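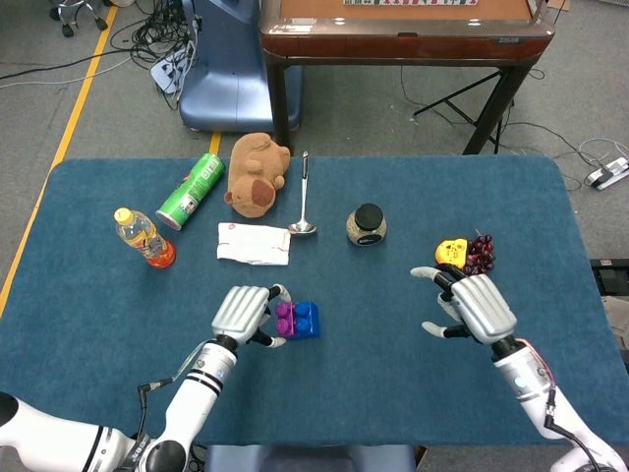 # Chapter 5: Recruiting for a Watershed Group

Most small conservation groups begin with a few people who already know each other. The Madigan Creek Alliance, near Gollville, started when Rupert Reisinger asked his neighbors to help test the water below the Udham bridge. By the following April it had 40 members, and only two of them had any training in field work.

This chapter looks at how such a group finds members and keeps them. We begin with the difference between a supporter, who gives money or signs a letter, and an active member, who takes on regular work. 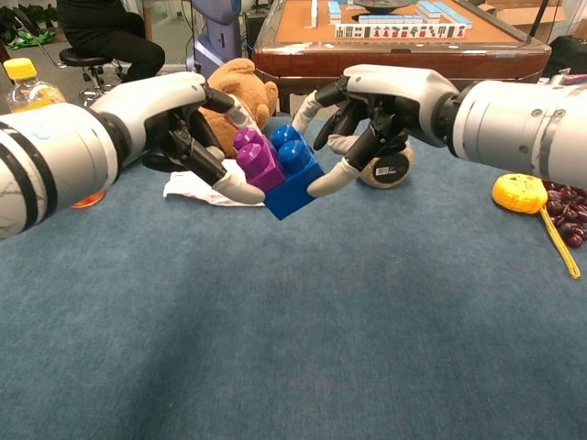
The second section covers orientation. Octavio Giraldo's plan for the Wevley Marsh group, reprinted on the last page of the chapter, pairs each new member with an experienced one for two outings. Read it before starting the exercises.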